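Workshop tips: comparing gripper fingers on cloth

Test both sets, Hokley and Provville, on the same towel. Lay it flat on a bare table. Open the jaws to 61 mm, lower until the tips touch the pile, then close slowly.

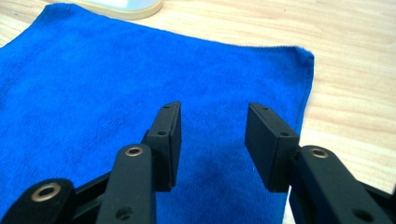 Hand-held gripper, jaws open over a blue microfiber towel.

Repeat 18 times per set and log each slip. Tighten the finger screws before changing sets. Start at a raised corner if flat pinches keep failing.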